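The Night Skallholm Played Under Borrowed Lights

The bus from Grernodent was late, and by the time it pulled in behind the feed store half of Skallholm was already in the bleachers with blankets over their knees. I was nine that August and I had the best job in the world. I carried the water.

You have to understand how big this was! Skallholm had 200 people if you included the farms out past Tanar Creek, and I would swear every one of them had found a way to be there. The bakery closed at noon. The preacher moved choir practice. My grandmother, who thought baseball was mostly standing around, put on her good shoes and brought a whole pan of corn bread for the bench.

We had never played at night before. The lights came from a road crew working over in Caputo, two big ones on trailers, and when the foreman threw the switch the whole crowd went quiet and then cheered as if somebody had already scored.

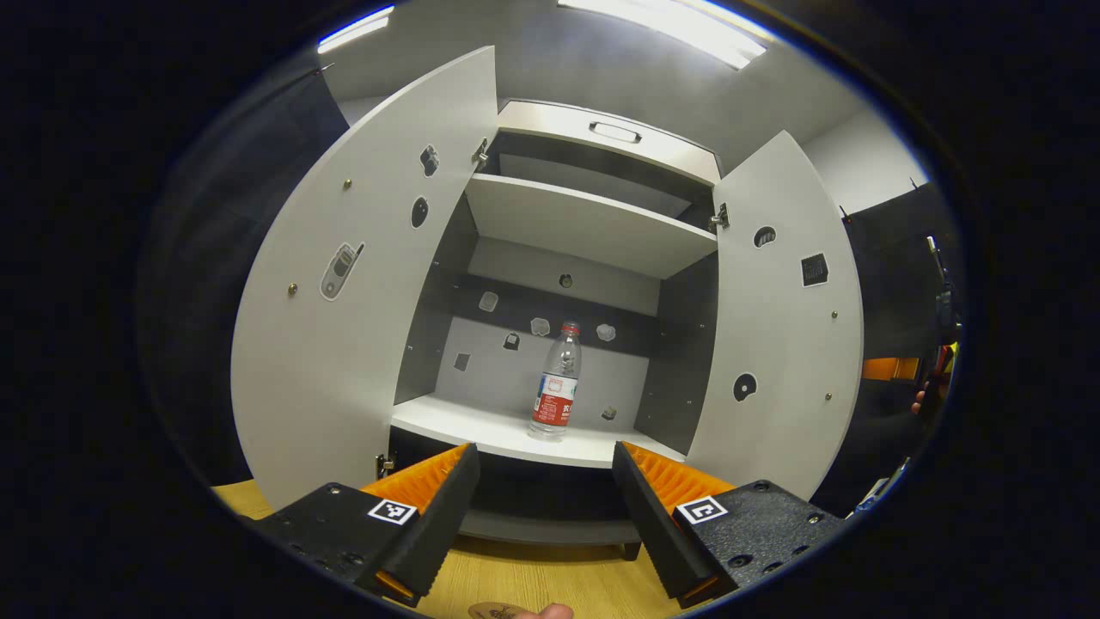

Our pitcher was the mail carrier. She had an arm on her from years of tossing newspapers before she ever wore the uniform, and she threw a slow, dropping ball that made grown men from Grernodent swing at the air and then look down at their shoes. I ran out with the bucket between innings and she always drank first, then winked, then poured what was left down the back of her neck.

By the seventh we were behind by 3 runs. The moths had come in so thick around the lights that the left fielder was waving his glove at them, and a fly ball went right over his head while he did it. People groaned, but they groaned kindly. He was getting married on Saturday.

Then the barber hit one to the fence. Then the school principal walked. Then the twins from the dairy hit back to back - both of them! - and the score was even and my grandmother was standing on her seat in her good shoes, yelling things I had never heard her say.

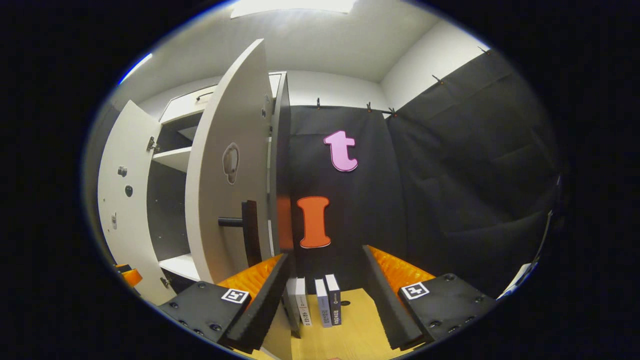 The mail carrier came up with a runner on second. I remember the hum of the generator and a dog barking somewhere out by Tanar Creek. She let two go by. The next one she hit low and hard between first and second, and it just kept rolling, out of the bright part of the grass and into the dark, with the right fielder running in after it until we couldn't see him either.

He was still out there looking when our runner crossed the plate.

I went out with the bucket, and this time the whole team wanted it. They drank and splashed and passed it along, and the mail carrier handed it back to me with one good swallow left in the bottom.

"Go on," she said. "You've been running all night."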